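July 26, 2018

Sorting out the little table

I said back in December that I'd deal with the table by the socket, and you can guess how that went. It's where everything in this room ends up. Hair things, chargers, half a parcel from Clollance that I opened and then lost interest in... so this morning I put the kettle on, moved the blanket out of the way and got stuck in.

The tabletop with the purple flowers is staying, before anyone asks. I know it goes with nothing. I found it when I was meant to be buying a lamp and I've loved it ever since (still no lamp, by the way).
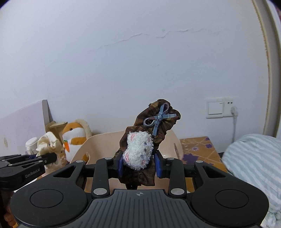 My rule was that soft things go in one basket and everything else has to find a home somewhere sensible. Great in theory! Then I came to the small stuff, the plaid bits and the bows and anything fluffy with a face on it, and I slowed right down. I can throw out a drawer of old bills in 2 minutes flat but ask me to part with a scrunchie and I need a sit down.

The hamster with the carrot was never in any danger. He gets moved every time I dust and always looks perfectly happy about it.

I did look at a set of stacking boxes from Gendari, but they're all lids and I know what I'm like with lids - they come off once and live under the bed for ever. A plain beige basket does me fine.

Next is the crack in the wall. I've got filler somewhere, probably in the kitchen drawer that doesn't shut.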